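Laughing Twice: How Audiences Remember a Comedy Act
Student project report, Entertainment and Media Studies, June 1, 2026 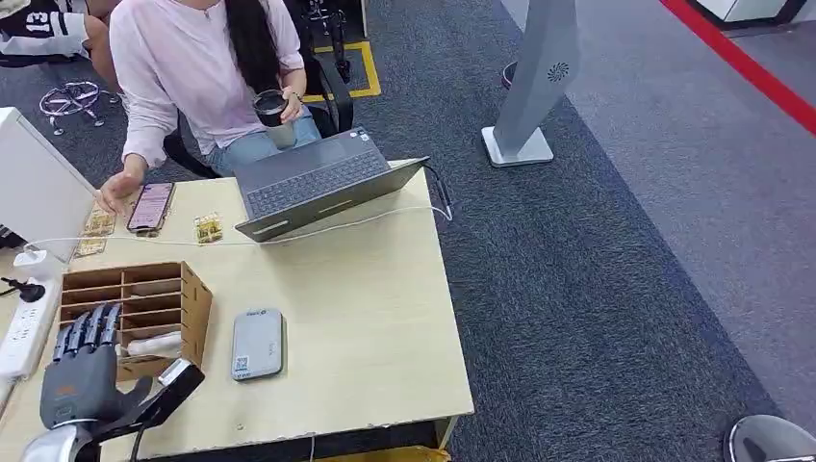
Our group wanted to know why people can love a comedy act for years and still get the jokes wrong when they try to tell them at home. We picked the Skostura Revue, a small touring troupe that played our side of the country for most of my grandparents' married life, and we spent the better part of two terms listening to old recordings and talking to folks who had bought tickets. We did most of it sitting at a desk, and I got very used to that desk: the wooden organizer with its little slots, the white power strip over at the edge, the gray power bank lying flat, and all of us trying to agree on what counts as a punchline. (We never fully agreed, and I'll come back to that.)

The troupe started out in Kurnden, playing the back hall of the Yammine Theater, and the early shows were mostly songs with some clowning in between. It was the clowning that people came back for. By the time they recorded their best known show, Trota, the songs had shrunk down to one at the start and one at the end, and the middle was a long, silly story about a fishmonger who wants to become an opera singer. The recording was made in December, in a hall that held 2000, and you can hear people stamping their feet to keep warm before the overture.

For our study we asked 48 people to listen to the fishmonger sketch and then retell it to one of us a week later. We had hoped for more, but exams got in the way and it was hard to find a quiet room. We divided the sketch into 6 parts so that we could compare the retellings fairly, and we typed up every one of them, which came to nearly 3000 lines by the time we were done. My wrists will remember this project for a long while!

What we found was that people held on to the voices much better than the words. Almost everyone did the fishmonger's big wobbly high note, and plenty of them did it loudly, but the joke that leads up to it came out differently nearly every time. Some listeners gave the best line to the wrong character. A few added a dog. There is no dog in the sketch, and we went back and played it again to be sure.

The punchline question gave us the most trouble. Two of us wanted to count only the last line of each part, and the others felt that the high note was a punchline too, even though it has no words in it. In the end we marked both and kept them in separate columns. If another group takes this up, we would suggest settling that before the first interview, and also asking people whether they had seen the troupe live, a question we only added halfway through.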